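Suturing practice at the Sukholm skills lab

Apr 29, 2022

The bench sessions on tissue closure have been running at Sukholm since February, and the first group of residents has now finished the full block. Fifty-one people signed up. Most came from general surgery, with a smaller number from gynecology and urology, and two from the veterinary program at Solov who asked to sit in and were glad they did.

Each session lasts two hours. The first twenty minutes go to handling: how to hold the needle, where to grip it, how to turn the wrist so that the curve of the needle does the work. After that everyone closes incisions until the time is up. Marlene Görtz, who put the course together, kept the talks short on purpose. "They have heard the lecture already," she said. "They need the repetitions."

The lab has logged 382 practice closures so far. Residents write down the length of the cut, the thread used, the number of stitches and how long it took. Times came down for nearly everyone by the third visit. Spacing was slower to improve, and several residents asked for a second look at it before they moved on to running stitches.

Reading the wound before the first stitch

One change from last year's outline is that residents now spend a few minutes looking at the cut before they pick up the needle. An incision seldom has the same depth or width from one end to the other, and a plan that suits one end may leave the other gaping. Boyang Song leads this part and asks each resident to say out loud where they would start and why.

On the tissue below, the cut is only a faint slit at the upper left. It opens into a shallow groove through the middle and right, with raised edges and darker red fluid collecting farther along. Two black suture threads are on the surface.

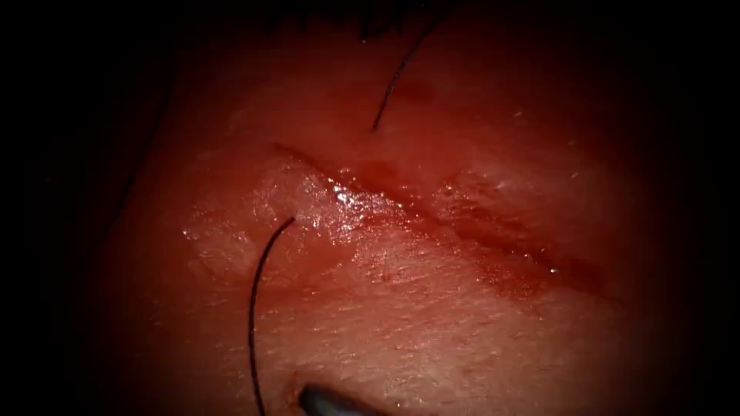 Notes from the instructors

Bite size. The most common fault was taking a deep bite on one side and a thin one on the other. The edges then sit at different heights. Go back and redo the stitch – it takes less time than fixing the whole line.

Tension. Bring the edges together and stop. If the tissue puckers, the thread is too tight.

Glare. Wet tissue throws back a lot of light, and the shine can hide the line of the cut. Blot gently or shift the lamp a little.

Thread tails. Keep them out of the wound while you work. Dark thread is easy to see on pale tissue and harder to follow where blood has pooled.

Next block

The second block has 14 places per session and will add knot tying in a confined space. The Sauerland group will send two instructors for the opening week. Sign-up sheets are at the Brosine building, next to the lab door. Residents from the first block can come back for open practice, but please put your name down so that enough tissue is ordered.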